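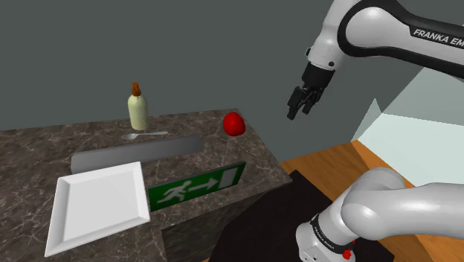

Un plato blanco y una manzana roja sobre una encimera de piedra.

La editorial Sonatetti recupera en septiembre los cuadernos de un impresor rural

Sonatetti publicará en septiembre los cuadernos de un impresor y encuadernador que trabajó durante casi toda su vida en el valle de Markier. El volumen reúne 49 textos breves, escritos en los márgenes de libros de cuentas y en el reverso de pruebas de imprenta, y no había aparecido hasta ahora en ninguna lengua.

Los originales se conservan en el archivo municipal de Markier, donde estuvieron catalogados como documentación comercial. En sus páginas conviven los encargos del taller, las deudas de los clientes y el precio de la tinta con recuerdos de infancia, retratos de vecinos y opiniones sobre los autores que el impresor leía por las noches. Varios pasajes están dedicados a un almanaque que el taller editaba cada invierno y que dejó de salir por falta de suscriptores.

La edición respeta el orden de los cuadernos y mantiene las tachaduras que permiten seguir los cambios de un relato a otro. Solo se han actualizado la ortografía y la puntuación. Incluye además nueve reproducciones de portadas y etiquetas compuestas en el taller, un glosario de términos del oficio y una nota sobre el estado de los papeles, algunos de ellos dañados por la humedad.

La primera tirada será de 200 ejemplares numerados, cosidos a mano, que se venderán por suscripción. Una edición de bolsillo llegará más adelante a las librerías, sin las reproducciones y con el mismo texto. La editorial no ha comunicado todavía el precio de ninguna de las dos.

El libro es el tercer título de la colección Stougaard, que la casa dedica a memorias y correspondencia de gente vinculada a los oficios del libro. Los anteriores fueron las cartas de una librera de viejo y el diario de un corrector de pruebas, este último ya agotado.

La presentación tendrá lugar en la librería Sirner, a las 19.00 horas, con lectura de varios fragmentos. La entrada es libre hasta completar el aforo. Los suscriptores podrán recoger allí su ejemplar.

Compartido 49 veces
3 comentarios

Noticias relacionadas
El diario de un corrector de pruebas tendrá segunda edición
La librería Sirner amplía su fondo de poesía
Markier abre al público su archivo municipal por las tardes
Nueve almanaques populares, en una exposición itinerante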